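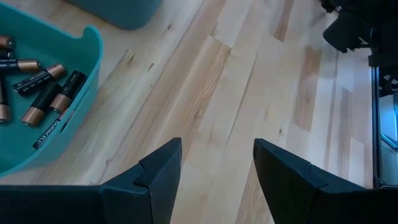

Jornada de puertas abiertas de Varimach: preguntas frecuentes

Publicado el 9/9/22 por el equipo de visitas de Varimach

¿En qué consiste la visita?

Es un recorrido por el taller de automatización con una demostración en directo. Primero se pasa por la zona de montaje, después por la sala de ensayos y al final se ve un brazo robótico trabajando sobre una mesa con objetos pequeños. El recorrido completo dura 90 minutos, turno de preguntas incluido.

¿Qué hace el robot en la demostración?

Recoge pilas cilíndricas de una bandeja y las cambia de sitio. Es una tarea sencilla de explicar y bastante menos sencilla de programar. Las pilas están sueltas y en ángulos distintos, y el robot tiene que elegir cuál coge primero y por dónde la agarra.

¿Por qué pilas y no piezas industriales?

Todo el mundo sabe lo que pesa una pila y cómo rueda, y así se entiende mejor la dificultad. En la edición de marzo usamos casquillos metálicos de un cliente y la mitad de las preguntas fueron sobre los casquillos.

¿Están cargadas las pilas?

No. Son pilas gastadas que recogemos en la oficina. Al terminar la temporada de visitas van al punto de reciclaje.

¿Qué pinza lleva el brazo?

Una de dos dedos, de color negro, que se abre y se cierra en paralelo. Los dedos son un diseño de Roleck con la punta roma. No lleva ventosa ni imán.

¿Cómo sabe el robot dónde está cada pila?

Con una cámara pequeña montada junto a la pinza, que se mueve con ella. La vista de esa cámara se proyecta en una pantalla de la sala para que el público siga lo mismo que recibe el programa. El programa de visión se llama Hayat y lo desarrollamos en el propio taller.

¿Falla alguna vez?

Sí. Los casos más difíciles son las pilas pegadas a la pared de la bandeja, donde el dedo tiene poco sitio para entrar, y las que quedan cruzadas encima de otra. Si el agarre no sale bien, el brazo se retira y lo intenta de nuevo. Después de 3 intentos seguidos sin éxito se detiene y avisa al operador. No cortamos la demostración por eso.

¿Se puede manejar el robot?

En parte. Al final de cada turno, quien quiera puede mover el brazo con el mando de Molov, a velocidad reducida y con un técnico al lado. La edad mínima para esta actividad es de doce años. Los menores pueden ver el resto de la visita acompañados de un adulto.

¿Es seguro estar cerca?

El público se queda detrás de la línea amarilla del suelo. El brazo trabaja a velocidad limitada y se para si detecta un contacto. Hay una seta de emergencia a cada lado de la mesa, y pedimos que no se toquen salvo emergencia real, porque el rearme lleva varios minutos.

¿Cuántas personas entran por turno?

Unas 100 personas en toda la jornada, repartidas en grupos pequeños. Hacen falta reserva previa y nombre de cada asistente. Si un turno está completo se puede pedir plaza en la lista de espera.

¿Cuánto cuesta?

La visita es gratuita. Para centros educativos hay 2 turnos reservados por la mañana, que se solicitan con el formulario de grupos.

¿Se pueden hacer fotos y vídeos?

En la sala de demostración sí, sin flash, que molesta a la cámara del brazo. En la zona de montaje no, ya que hay equipos de clientes.

¿Qué ropa hay que llevar?

Calzado cerrado. En la entrada se entregan gafas de protección, obligatorias solo en el taller.

¿Es accesible el recinto?

Todo el recorrido está en planta baja. El acceso para sillas de ruedas es por la puerta lateral del aparcamiento, y conviene indicarlo al reservar.

Comentarios

tornillo_m6: ¿El programa distingue el polo positivo del negativo o le da igual cómo queda la pila?

Varimach: En esta demostración le da igual. La orientación la estamos probando aparte y aún no se enseña al público.

mjose: Fui en marzo con mis hijos y el mando les gustó más que el resto. La pantalla se veía mal desde atrás, a ver si la ponéis más alta.

Varimach: Anotado. Este año estará colgada del techo.

pep_cnc: He reservado y no me llega el correo de confirmación. ¿Vale con el número que sale en la web?

Varimach: Sí, con ese número es suficiente.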